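Against the Small Plate

The dinner began with a speech. We had been seated for perhaps a minute when the waiter asked whether we had dined at Bolside before, in the tone people use before handing you a life jacket. We had not. He explained that the menu was designed for sharing and that dishes would come out when they were ready.

I have thought a good deal about that second part. In every restaurant I ate in before I turned 40, dishes also came out when they were ready. The kitchen simply took it upon itself to get them all ready at once. Somewhere along the line this was reclassified as a favor.

There were five of us that night in April. We ordered 10 dishes on the waiter's advice, and the first to arrive was a saucer holding four scallops. Anyone who has lived through this knows what comes next. Everyone praises the scallops. Everyone takes one except the person who says, "No, no, you go ahead," and who will bring it up in the car. In our case that was Hamish Gilchrist, and he brought it up before we reached the car.

The defense of small plates is that they're sociable. My friend Buppha Chantharasri, who grew up in a house where every meal was shared, finds this very funny. Her mother put big dishes in the middle of the table, all together, with a mountain of rice, and if you were still hungry it was your own fault. What Bolside had borrowed from that tradition was the reaching. The quantity had been left behind.

Then there's the furniture. A table for five at one of these places is the size of a card table, and by the third round you are stacking saucers on the bread, holding your wine in your lap and passing a bowl of warm olives to a stranger. I paid 26 dollars for a carrot. It was a very good carrot. It came in the middle of the lamb, which had come in the middle of somebody's sentence.

I own plates. I suspect most people do. At home they are wide and plain, and one of them will hold an entire dinner, with the potatoes on the left and the gravy going wherever it likes.

Plates and trays, as it happens, get along very well.

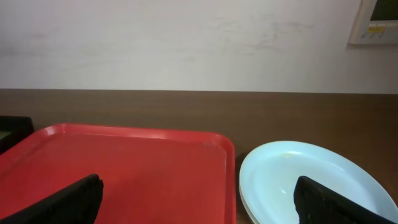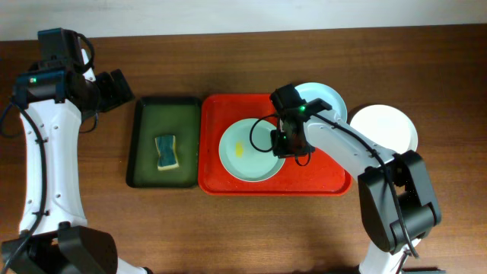
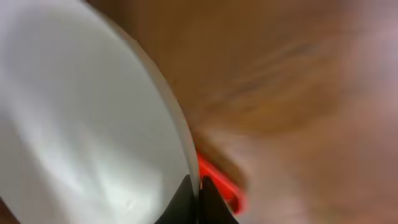

The bill, when it came, was 449 dollars before the tip, and it was the only thing all evening that arrived for the whole table at the same time. We divided it evenly, in the spirit of sharing, including the scallops. Then Hamish and I walked two blocks and bought a pizza.

I don't want small plates banned. I'd like them to go back to being called appetizers, and for somebody to bring me one, followed after a decent pause by a dinner. I'd like to order it by pointing, without a briefing. If Buppha wants a bite she can have one, and she'll take it whether I offer or not, as friends have always done.

Bolside has since emailed to ask how we enjoyed our journey. I've written back to say that the pizza was excellent.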